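Frequently Asked Questions: Interpreter Booking and Working Practice for Business Meetings

What does Biven provide?

Biven assigns interpreters to business meetings, site visits, contract talks and formal dinners. Written translation is handled by a separate desk and is quoted per word. A single request can cover both, but you will receive two quotes.

What is the difference between consecutive and simultaneous interpreting?

In consecutive mode the speaker pauses every few sentences and the interpreter then renders the passage. A meeting run this way takes about 2 times as long as the same meeting in one language. In simultaneous mode the interpreter works from a booth while the speaker continues without pausing. It requires a booth, receivers and a sound check.

How many interpreters do I need?

One interpreter is enough for a consecutive meeting of up to 78 minutes. Longer meetings, and all simultaneous work, are staffed by a pair who trade off at intervals they set themselves. The pair is billed as one team.

When should documents be sent?

Send the agenda, slides and list of participants no later than noon on the business day before the assignment. Include job titles and the preferred spelling of each name. Speeches that will be read aloud should be sent in full – a read text is faster and denser than ordinary speech, and the interpreter needs the wording in advance.

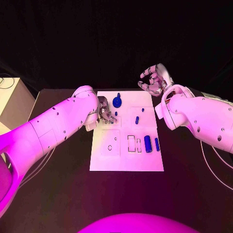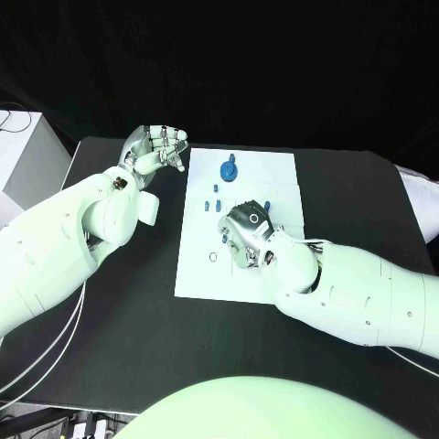

By Noémie Petrenko
Client Services, Biven

Can I supply my own glossary?

Yes. Glossaries of up to 1,000 entries are accepted at no charge. Use a spreadsheet with one term per row, the source language in the first column and the target language in the second. Leave a cell blank if you have no approved translation. The interpreter will propose one and mark it for your review.

Where should the interpreter sit?

At a meeting table, the interpreter sits beside the head of the delegation and slightly back. At a dinner, the interpreter sits between the two principals or directly behind them. Interpreters seated behind do not eat during service and should be given a meal beforehand.

Do I speak to the interpreter or to my guest?

Address your guest directly, in the first and second person. The interpreter does the same. Phrases such as "tell her that" should be avoided.

Which rooms have a permanent booth?

The Sarkholm and Brandão rooms have one each. The Sarkholm room seats 42. The Fivonholm room has no booth, and a portable unit must be reserved with the room.

Are meetings recorded?

Only with written consent from all parties and from the interpreters. A recording of the interpretation is not a certified translation and may not be quoted as one.

What if I need to cancel?

Cancellations are free until the assignment is confirmed in writing. After confirmation the half-day rate applies, plus any travel already booked. A change of start time on the same day is not treated as a cancellation if the team is available.

Who handles rate questions?

Edileuza Medeiros, Scheduling and Accounts. Give the request number in the subject line.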